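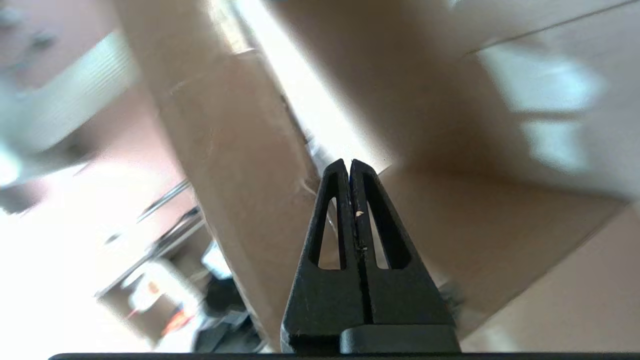
Black gripper fingers, closed, against a tan background.

Paquette: home recipe cards from Brurkotthorpe
Version 2, updated 28 March 2021

Welcome, and thank you for taking an interest in our cards! Paquette is a collection of 601 handwritten recipes from kitchens in and near Brurkotthorpe, typed up so that people who like cooking, family history or old ways of spelling "rhubarb" can search them. Ishbel Yule started it with her grandmother's tin of cards, and it grew from there as neighbors kept turning up with tins of their own (and, in one memorable case, a whole shelf of jam notebooks).

What's in the folder

recipes.csv has one row per card, with the title, the ingredients, the method and any notes written in the margins. Please do read the margins, they are the best part.
kitchens.csv tells you which household a card came from, by a short code. Family names are left out unless the family asked us to keep them in.
measures.txt is Bendik Haugen's guide to the old measures, including his best guess at a "good cup" and a "mean cup," which he and Skye Baxter still disagree on.

How the typing was done

Each card was typed by one person and read back by another. We kept the spelling as it was written, so you will meet "flower" and "sugger" now and then, and we would ask you to leave them be. Where a word couldn't be read, we put [unclear]. Where a splash of something had covered it, we put [stain], and there are 61 of those, most of them in the gravies. 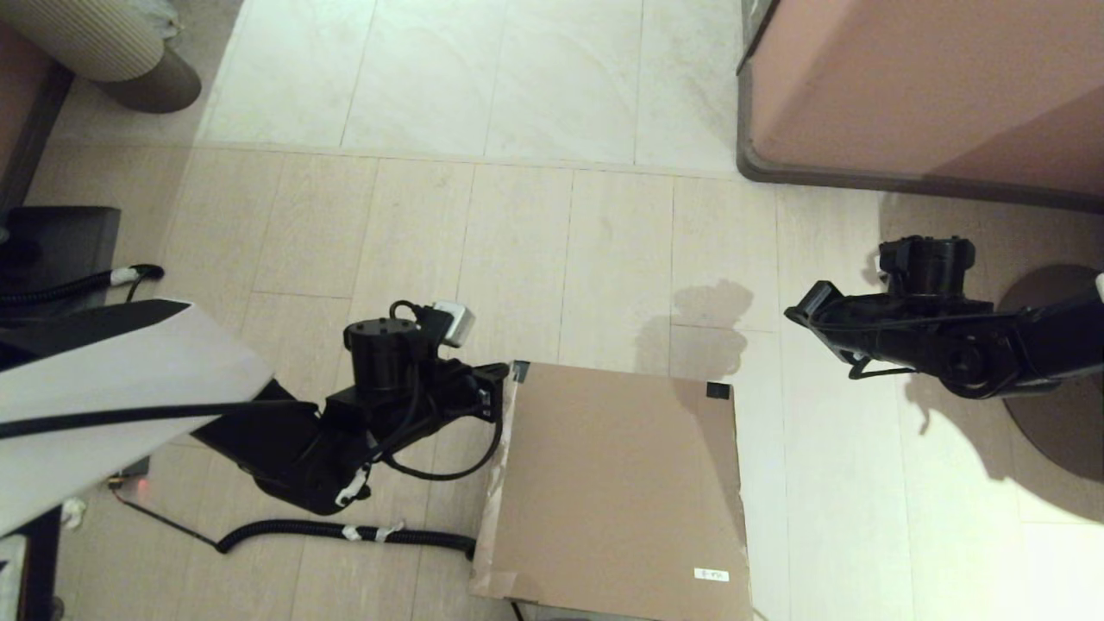 Can I use the recipes in a cookbook I plan to sell?
Please write to Morven McIver first, as a few families gave us their cards for home and classroom use only.

Things to watch out for

Oven heat is the big one. Many cards just say "a quick oven" or "till it looks right," and the temp column is blank for those. A blank there means the card didn't say, so please don't fill it with a number and pass that along as ours. Cakes and preserves are also far better covered than everyday suppers. People wrote down what they made for company, and I suppose they knew the potatoes by heart.

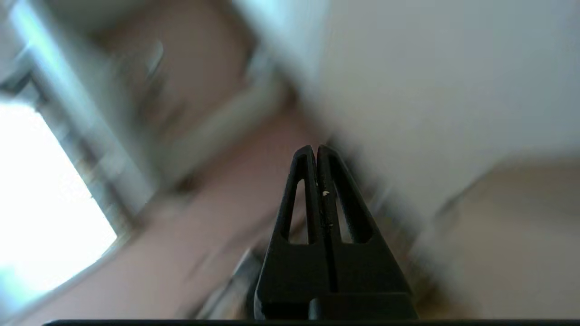 The same goes for summer dishes, where we have plenty of pickles from July and hardly a salad. If you have a card for a plain weekday meal, we'd be so happy to see it, however short it is.

Sending us a correction

Give the card number, what we typed and what you think it says. Jörg Engelhardt looks after the corrections list and answers everyone, though he can be slow during plum season.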